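How does a laptop keep cool?

Put your hand near the side of a laptop that has been on for a while and you may feel warm air coming out. All computers make heat when they work.
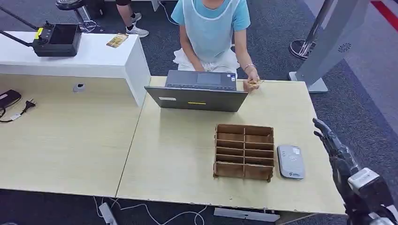
The heat comes mostly from a small part called the processor. It does the computer's sums, and it does them using electricity. Some of that electricity turns into heat, in the same way that a phone gets warm when you play a game on it.

If the processor gets too hot, it slows itself down. If it gets hotter still, the computer switches off so that nothing is damaged.

Many laptops have a piece of metal that sits close to the processor and carries the heat away. Metal is good at this -- think of a spoon left in hot soup. A small fan then blows air over the metal and pushes the warm air out through slots called vents. When you hear the fan get louder, the processor is working hard.

Some laptops have no fan at all. Their heat spreads out through the case.

Things you can do

Use a laptop on a table or a tray. A bed or a cushion can block the vents.

Keep it out of strong sunshine.

Ask an adult to clean the vents if they look dusty -- don't poke anything into them.

Words to know

Processor: the part that does the computer's work.
Vent: an opening that lets air in or out.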